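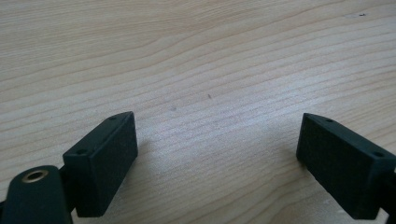

Practical robotics, handout 4: comparing hand-held grippers

Right, this handout goes with the two afternoon sessions on grippers. I've typed it up from my own notes, so it wanders a bit in places, but everything you need for the write-up is in here somewhere. If you missed the first session, read the part on the wrist camera before you touch anything.

What we're comparing

We have two hand-held grippers this term. The first is the Caron, which is the one with the long thin fingers that some of you used last year. The second is the Vullilura, with the dark green box-shaped fingers, and it's the one I'd like you to spend more time on. Both carry a camera that looks down past the fingers, both log how far the jaws are open, and both write to the same file format (Mathis Lecomte spent most of the holidays on that converter, so please be nice to him when it crashes).

The question for the whole exercise is a simple one: if you record yourself doing a job with each gripper, which set of recordings would you sooner train an arm on? I don't mind which answer you come to. I do mind very much whether you can back it up!

Before you record

Open the jaws wide over a bare bit of table and look at the live view. I always start this way and I've got a whole folder of pictures of blond wood grain to show for it. You want both fingers in view, their top edges level with each other and the two of them leaning in by the same amount. On the Vullilura the pads have flat tops with a pair of small round holes in each, and those holes are a lovely thing to line up by. If one pad's holes sit clearly lower in the picture than the other's, the camera has been knocked and you need to reseat it before going any further.

Don't worry if the right pad runs a little way out of the picture. The camera mount sits slightly off centre and I've given up trying to shim it. What matters is that you can see the inner edges of both pads and the space between them, all the way from open to closed.

Then check the table itself. Tiny dark specks and smudges are fine, and in fact I rather like having one or two, as they give the tracker something to hold on to. Plain pale wood is harder for it than you'd think. The grain lines all run much the same way, and at the far side of the view they bunch up into ripples that look alike wherever you point the camera. Gwenaël Barbier had a run in April where the estimated path slid sideways along the grain for the length of the table while he was holding the gripper dead still. If your path starts to drift like that, put a printed marker sheet down at the back and start over.

Light: the daylight in our room comes down onto the middle of the table and washes it out. With dark pads over a pale table the camera's automatic exposure has a miserable time, as it brightens when the pads close and fill the middle of the view, then darkens again when they open. Lock the exposure with the jaws open. It's the second item in the camera menu, under the one that looks as if it ought to do it and doesn't.

The task

Pick up a foam block, carry it across the table, put it down inside the taped square. I've kept it dull on purpose. Each pair does 200 pick-ups with each gripper, split however you like between the two of you, but write down who did which. People hold these things very differently, and last year Lucienne Fleury's recordings were so much smoother than her partner's that we ended up comparing people when we'd meant to compare fingers.

Start every recording with the jaws open and nothing between them, hold for 2 seconds, then go. End the same way. The trimming script looks for those still bits at either end, and if it can't find them it throws the whole recording out without telling you. (I know. It's on my list.)

Things to watch for with the Vullilura

The broad pads block more of the view than the thin fingers do, so the block disappears earlier as you come in. My feeling is that this matters less than you'd expect for a foam block and a great deal for anything small, but I've only got my own hands to go on, and I'd love to see it tested properly.

On the left-hand side you can see part of the mounting arm in the camera view, with a brass-coloured ring set into it. Leave that ring in the picture! It makes a handy fixed point when you're working out the jaw opening from the video alone, because it's bright against all that dark green and easy to pick out by colour. Huguette Riviere wrote a little script which finds it, and it's in the Cleltadus folder with the rest of the tools.

The faces of the pads have a fine, matte texture, and I find I squeeze less hard with them than with the Caron. Does that show up in the jaw readings? Plot them and have a look.

Things to watch for with the Caron

The thin fingers bend. If you squeeze, the tips splay outwards, and the logged opening no longer matches the real one. Calibrate it at the start of each session with the spacer from the blue tin and again at the end, and if the two disagree, say so in the write-up and keep the data anyway.

What to hand in

A short report, 2000 words at the most, with your plots and a table of failed pick-ups. Tell me what counted as a failure. A dropped block obviously does, but what about one that landed with a corner over the tape? Decide before you start and stick to it.

Include one still from each gripper with the jaws open, so that I can see how your camera was set.

Files go on the Cuvgate drive under your pair number. Rosine Carré looks after the drive and the booking sheet, so ask her if you can't get in.

Put the grippers back with the jaws open, and batteries on charge please.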